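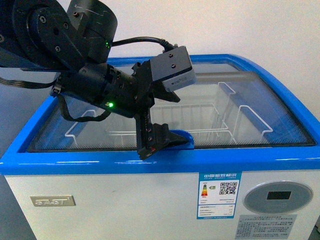 Chapter 6
Keeping Food Cold

Before home freezers, most families in the Costigan valley bought meat a day or two ahead and ate it fresh, salted or smoked. Winter ice was cut from the lake at Bostach, packed in sawdust and sold through August. A block of 100 pounds lasted a household around 21 days in a good ice house.

Cold slows the growth of bacteria and molds. It does not kill most of them. When food thaws, they begin to grow again, and for this reason thawed meat should be cooked soon.

Cold air is heavier than warm air. An upright freezer spills some of its cold air each time the door is opened, while a chest freezer opens at the top and keeps more of it – a simple point, but one that matters to a shop that opens its freezer all day.

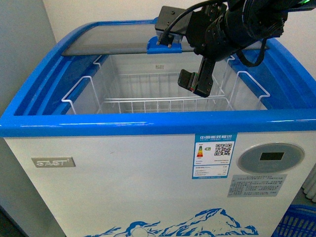
Figure 6.1 Chest freezer with sliding glass lid and wire basket.

In this chapter you will learn how heat moves out of food, how a compressor works, and how to read a freezer thermometer. Section 6.4 follows Haris Khokhar, a grocer in Trunesholm, as he plans storage for 600 pounds of fish.

Key terms: conduction, convection, refrigerant, thaw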